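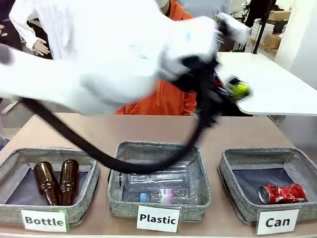
Baskets for bottles and plastic, with the cards in front.

From: Erka house list
Date: 16 Sep 2019
Subject: Re: [erka-house] Sorting in the shared kitchen, which basket for what
Digest 261

Dear neighbors,

I thank for the long message from the third floor, which I quote below in parts. I will try to answer each point in order. Please forgive my English, I write slowly and I check the words, but some mistakes will stay.

> I am confused about the new baskets. Before, we had one big
> bag under the sink and everything went inside. Now there are
> three baskets on the table and I stand there with my hands
> full. Can someone write the rules in one place?

I will write them. The baskets stand side by side on the long table, and the cards stand in front of them. "Bottle" means glass bottles, brown or green or clear, it is the same. "Plastic" means plastic bottles, the small water bottles and also the large ones. Cans have their own basket. Paper does not come to this table at all, it goes to the blue container in the yard as before.

The word "Bottle" made a misunderstanding already. A plastic bottle is also a bottle, this is correct English, and in August I found water bottles in the glass many mornings. I proposed to write "Glass" on the card, but then people would bring window glass and broken cups, and Brerkance does not accept those. So the card stays. If it is made of glass and it had a drink in it, it goes to "Bottle".

> Also, do we have to take the label off? And the cap? My old
> building in Jiltent was very strict about this, we had to
> wash everything with hot water.

The label can stay on. The cap can stay on the plastic bottle too, please screw it well so that the last drops do not go into the fabric. For glass, a metal cap must come off, and you can drop it with the cans. Hot water is not necessary. A short rinse with cold water is enough, and then you hold the bottle upside down over the sink until it stops dripping.

I ask for this specially. The baskets are fabric, with a lining at the bottom, and they are not made for beer. I washed one of them by hand after the summer party and it needed two days to dry on my balcony. It still has a smell when the weather is warm.

> About the cans, do you want them crushed or not? My husband
> crushes everything and then I read somewhere that it is wrong. 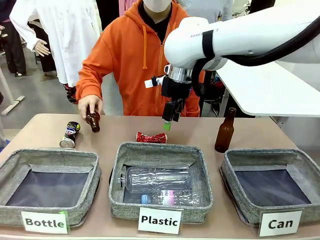

Do the cans need to be whole when they go in the basket?
Whole or crushed are both fine for Brerkance, but a can that you bring to the deposit machine at Söderlund must keep its shape so that the machine can read the code.

So your husband can continue with the cans which have no deposit. For the others, please let them be round. A person who collects them for the children's trip brings them to Söderlund and receives the money, and last time the machine gave back a lot of flat ones. The total for the year until now is 430 crowns, I have the receipts in an envelope if you want to look.

> Last thing. The baskets are too small. After a weekend they
> are full and people start to put things on the table next to
> them.

I agree that they are shallow. I looked for deeper ones, but the deep model costs 152 crowns for each, and when a deep basket is full of glass I cannot lift it down the stairs. I prefer that we empty them more often. The large containers in the yard are open from the morning until 22:00, after this time please no glass, the bedrooms on the ground floor are directly behind the wall.

If you come and the basket is full, please carry it down, and do not leave it for the next person. It takes five minutes. When you bring the basket back, please put it in the same place with the card in front of it. I saw once that the cards were changed between two baskets, and then for a whole evening everybody sorted wrong with the best intentions.

Things that do not belong in any of the baskets: jars with food inside, yogurt cups, foil, batteries, light bulbs. For batteries there is a small box beside the mailboxes. For jars, the empty and clean ones can go to "Bottle", without the lid.

I will print this on one page and hang it over the sink. If some sentence is not clear, please write to the list within this week and I correct it before I print. I have only 30 sheets left of the good thick paper.

With kind regards,
the kitchen contact, Erka house, second floor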